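Getting the Small Containers Under Control

I have a confession to make about my kitchen, and it starts with the cupboard to the left of the stove. For years that was where every container in the house went to live once it had been washed. Yogurt tubs, deli tubs, the good ones with the clip lids, a butter dish with no bottom. You opened the door with one hand and held the other hand up like a goalie.

I fixed it one Monday in January, when it was too icy to go anywhere and I was in the mood to throw things out. It took me most of the morning and a pot of coffee, and the cupboard has stayed decent ever since (my sister has inspected it, twice, without warning). So these are my notes, in more or less the order I did things.

Take it all out first

Everything. I tried doing it shelf by shelf the year before and all I did was move the mess from the bottom shelf to the top one. Put it on the counter, on the table, on the floor on a clean towel if you have to, and wipe the empty cupboard while you can reach the back. Mine had a ring of something sticky back there that I think was honey. Warm water and a bit of dish soap on a rag, left sitting on the spot for five minutes, and it came right up. Don't go at it with a knife! I have the scratch to prove it.

Let the shelf dry with the doors open before anything goes back in.

Match the lids

This is the dull part, so put some music on. Every bottom gets its lid put on, properly, all the way around, and whatever is left over with no partner goes in a bag. I kept my bag of orphans in the hall closet for 2 weeks in case anything turned up in the dishwasher or at my mother's, and exactly one lid did. The rest went out.

While you have each one in your hand, run a finger along the rim. If it's cracked, or the lid pops up on one side when you press the other, it's going to leak soup in somebody's bag sooner or later. I also let go of anything that still smelled of curry after a good wash. You can try a paste of baking soda and water, left overnight with the lid off, and it does help with onion and garlic. Curry beat me.

Sort by shape, then by size

I used to go by size only, big ones here and small ones there, and that's why nothing ever stacked. Round on round is fine. Square on square is fine. Round on square slides off in the night and scares the cat. Ovals are the awkward ones. They'll sit inside each other if they're the same make and they'll sit on nothing else, so I gave mine a spot to themselves at the front, side by side, long ends pointing to the back of the shelf. You lose less room that way than you'd think, and you can pull one out without dragging its neighbor along.

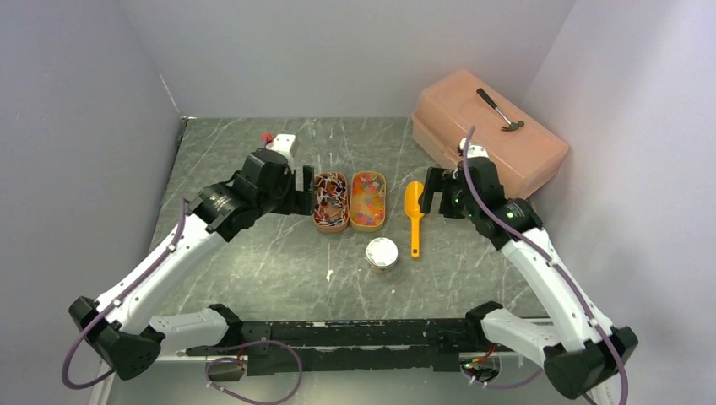 Now, a word on table space, as I've done this job on a crowded table and on a clear one and there's no comparison. Clear a patch in the middle and only put out the ones you're dealing with at that moment. Do a pair, decide, move them off, bring the next lot in. When I had all of it spread out in front of me I kept picking up the same tub and putting it down again. I must have held that blue sandwich box six times before lunch.

If your table is a stone-look one with a shine to it, lay a dish towel down. It saves the surface, and it saves your ears too.

How many to keep

My neighbor Greer Nisbet has a rule I've borrowed, and she runs a much tidier house than I do. She keeps as many containers as she can fill from one big Sunday cook, plus a couple for lunches, and when a new one comes in an old one goes to the garage for screws and seed packets. I ended up with 8 for the freezer and a handful of small ones. I had been storing enough to feed a wedding.

The small ones earn their keep more than the big ones do, in my house anyway. Half an onion. The end of the tomato paste. The three olives that my husband will not finish and will not let me throw away. Keep more little ones than you think you need – you'll use them every day, and the giant one only comes out for potato salad.

Lids: standing up or lying down?

I've gone back and forth on this. Lids stored on the containers keep everything together but take up a silly amount of room, and a tub that was put away even slightly damp with the lid on will smell like a gym bag by the end of the week. So mine come off. I stand them on edge in an old Hisano dish rack that I'd been about to give away, the kind with the wire slots, and it fits the shelf as though it had been made for it. Biggest at the back, smallest at the front, and you can flip through them like records.

If you don't have a spare rack, a shoebox with a couple of cardboard dividers will do for a year or so. I tried one of the fancy Jokine lid organizers too. It was perfectly nice but the slots were too narrow for the clip kind, so measure your thickest lid before you order one.

Labels

Masking tape and a marker. I know there are prettier ways, and I bought the little Iment chalk labels myself and they looked lovely right up until the first trip through the dishwasher. Masking tape peels off clean as long as you take it off before it gets hot. Write what it is and the month. You will not remember what it is. I once thawed what I was sure was chili and we had stewed plums on rice.

Stick the tape on the side if you stack them, on the lid if you stand them in a drawer freezer. And put it on before you fill the thing, while the outside is dry, or it'll curl up and drop off behind the peas.

Drying

Most of my trouble with containers was drying trouble, if I'm fair. They come out of the dishwasher with a little pool in the rim and you're in a hurry and in they go. What I do now is tip them all upside down on a towel after supper, corners hanging a bit off the fold so the air gets in under them, and put them away with the breakfast things. The lids with a rubber seal want a bit more care. Pull the seal out once a month with the handle of a teaspoon, wash it in hot soapy water and let it dry flat. The first time you do it you'll be horrified, so maybe not right after eating.

Keeping it that way

I do a two-minute check when I put the groceries away. Anything without its lid goes on the counter, and if the lid hasn't shown up by bedtime I go looking. The kids know that a container taken to school has to come home or they carry their lunch in a bread bag, and so far only one bread bag has been needed.

Next up is the spice drawer, where I found a jar of Guthrie paprika this morning that may be older than my youngest. If you have a good way of storing the short fat jars together with the tall skinny ones, please leave it in the comments, I could use the help before the weekend.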